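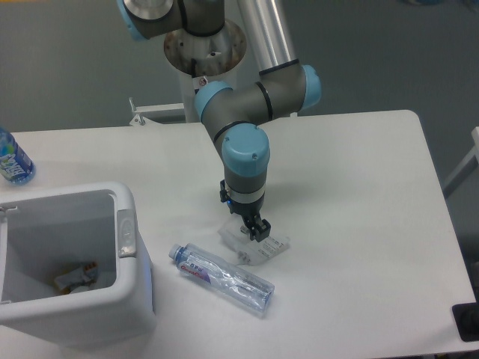
A crushed bottle and a plastic wrapper on the white table, 17 October 2024.

Bottles, wrappers and a white bin: the Brotby sorting table is back

I went over to the Brotby building expecting to stay ten minutes and ended up missing my bus, so you can tell I got into it. The sorting table is open again after being shut since February, and if you've been saving up your plastic bottles under the sink all this time (guilty!), you can finally bring them in.

For anyone who moved to the neighborhood lately, the sorting table is where the stuff from the Skotard lunchroom and the two floors above it gets separated before pickup. Bottles go one way, wrappers and film go another, and whatever is left goes in the regular trash. It used to be squeezed into the hallway by the back stairs, where you had to flatten yourself against the wall every time someone came through with a cart. Now it has its own room with a dark gray floor and a big white table with rounded corners, and I can't tell you how happy my hip is about those corners. The old table got me at least once a week.

The room will take bottles from the building and also from neighbors, up to 80 per household per visit. That number comes from the new house rules, which are taped to the door. If you have more than that, you're asked to split it over 2 visits so there's space for everybody else's bags. I did wonder who has more than 80 bottles at home, and then I remembered the summer we had the broken faucet.

Bottles can come in with their caps on and their labels on. I asked twice, since the old rule was caps off and I've spent years of my life twisting them off and losing them behind the stove. Kelemen, the company that does the pickup, changed it when they switched plants. Crushed is fine too, and they'd even like you to squash them a little – it saves room in the bags. Just empty them first, please. A bag with a few inches of old soda in it makes a mess of everything, and I say this as someone who once carried one home on a bike.

Wrappers are where people get mixed up. A bottle and the clear film it was packed in look like they ought to go together, but they don't get bundled in the same load. The thin crinkly kind with printing on it, the kind that comes around multipacks, gets pulled out and kept separate. Chip bags and anything with a shiny silver inside still go in the trash. If you don't know, leave it on the table and it'll get sorted out there. 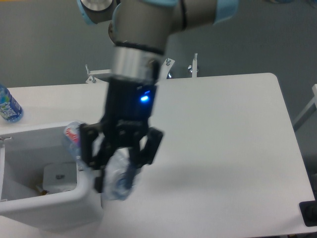
I like that the bins are the low open kind you can see into. The old ones had swinging lids, and half the time people would just balance their bottle on top and walk away. With an open bin you see right off what's in there and what shouldn't be. Little things always find their way in: bits of packaging, a small box, who knows what else. Those get picked out before the bottles are bagged up, so if you drop something in by mistake, don't panic, just say so.

The Brotby people told me they're planning on 400 bottles a day once everybody is back in the habit. Before the break it was 160 on a good day, so that's a jump! Part of it is the neighbors' bags, and part of it is that Muteck, on the ground floor, has agreed to send its bottles over as well. They used to toss theirs in with the paper, which drove me up the wall every time I walked past their dumpster.

The deposit money question came up, of course. No, you don't get it back here. If your bottles carry a deposit and you want the money, take them to the machine at the grocery store. Whatever comes in through the sorting table goes out with Kelemen's truck, and what they pay for it goes toward bags, gloves and the lighting in the bike shed. I think that's fair, and the bike shed could really use it. Have you tried finding a lock in there after dark?

A couple of practical things. The entrance is on the courtyard side now, through the green door, and the old one by the back stairs stays locked. There's a bell if the door is closed. Drop-off is weekday mornings from eight to eleven, and you can leave a tied bag on the rack outside in the afternoon as long as it isn't raining. Glass and cans aren't being taken yet. I heard cans might be added after the winter, but I wouldn't start a pile in your hallway over it.

Kids are welcome with a grown-up, and mine would have happily stayed all morning dropping bottles in the bin. If you bring a stroller, use the ramp on the left, because the step at the green door is higher than it looks. I found that out with a bag in each hand.

My own first load is going over tomorrow. It's three bags, mostly fizzy water, and there's one more under the bathroom sink that I'd forgotten all about. If you're going that way with a car and have some room in the trunk, leave a note in my mailbox – I'm on the second floor, the door with the umbrella stand.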